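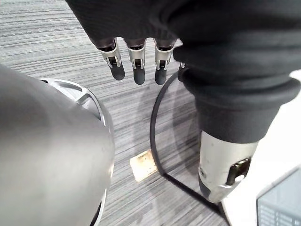 Black knit, folds and ribbing, and a thin black cable on the floor.

Walholm practice shop, produce corner
Gallery posted Jul 21, 2024

I went to see the practice shop at Walholm after reading the brochure, and I'll admit I went in with my arms folded. The brochure promises "a true market experience" in 233 square feet. I have spent a lot of my life in markets and grocery stores, and I have never been in one that small that felt like either.

The shop is meant for people learning to stock shelves and fill orders. You get a basket and a list, you pick what's on the list, and then you put it all back for the next group. Fine. Putting it all back is the part I wanted to look at, and the produce corner is where it shows.

The stand is a Rendis, light wooden slats, split into shallow trays. It cost $3,051 according to the sheet by the door. I've built bins like it for the price of the lumber and a weekend, but mine had no sheet by the door. It does look good, I'll give it that. The slant lets you see into the back trays, and shallow trays mean the stuff on the bottom isn't getting crushed, if crushing was ever a risk with vegetables this shiny.

What bothers me is the sorting. Carrots are in with the cucumbers, and another carrot is lying across the front of the sweet potatoes. One tomato has ended up by the green beans, a good way from the other tomatoes. The beans hang over the side of the stand, and in a real store they'd be on the floor by ten in the morning and under somebody's cart by noon.
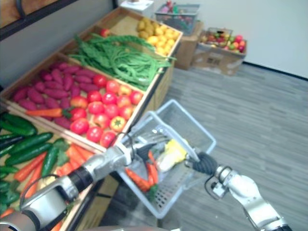
The brochure calls this kind of thing "natural shopping disorder" and says it is part of the lesson. Maybe. I've worked for produce managers who would have called it something shorter. If the lesson is picking from a messy stand, then say so on the list, and have a second list for setting it straight. The one I was handed had 39 lines on it and not one of them said where anything goes when you're done.

The baskets I have no quarrel with. Light plastic, blue-gray, easy to wipe out. Zoubi supplies them, and the invoice pinned up in the hall says 94 were ordered, which is a lot of baskets for a room that size.

I also asked about signs. A price card on each tray would do more for the market experience than all the slats in the world, and it would give a stray carrot somewhere to be sent back to. I was told signs are coming in September from Fistavach, the same outfit that did the brochure. I'd like to see them before I believe in them.

Would I send a new hire here? For a morning, yes. Picking an order takes practice and a practice shop is a cheap place to be slow at it. For a week, no - not until somebody decides where the carrots go.

More pictures when the signs are up, if they go up.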